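So the old desktop finally gave up on me in August, and I decided I was going to do the processor swap myself this time. My brother-in-law Markus has been telling me for years that it's easy (easy for him, he does it for fun!), and the shop over in Prirndale wanted 72 bucks just for labor. No thanks. I'd rather buy a lot of takeout with that.

I cleared off the kitchen table, put the dog in the other room and read the manual twice. The chip itself is such a small thing for what it costs. Green board on the bottom, shiny metal lid on top, and that's it, that's the brain of the whole computer. I kept picking up the box and putting it down again like it was a carton of eggs.

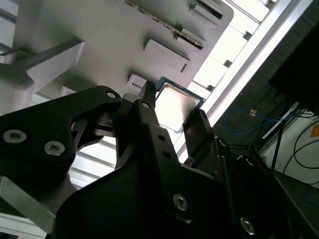 What I worry about most is the underside. You hold the chip by its edges, you keep your thumbs off the contacts, and you match up the little corner mark before you let go of anything. No pushing! Markus says if you feel like you need to push, stop and look again. I wrote that on a sticky note and stuck it to the fruit bowl.

The thermal paste was its own adventure. I watched 2 videos that completely disagreed with each other, one said a pea and one said an X, and I went with the pea. Then I got it on my sleeve. Next up is cleaning 21 screws' worth of dust out of the case, and I still need to order a new fan.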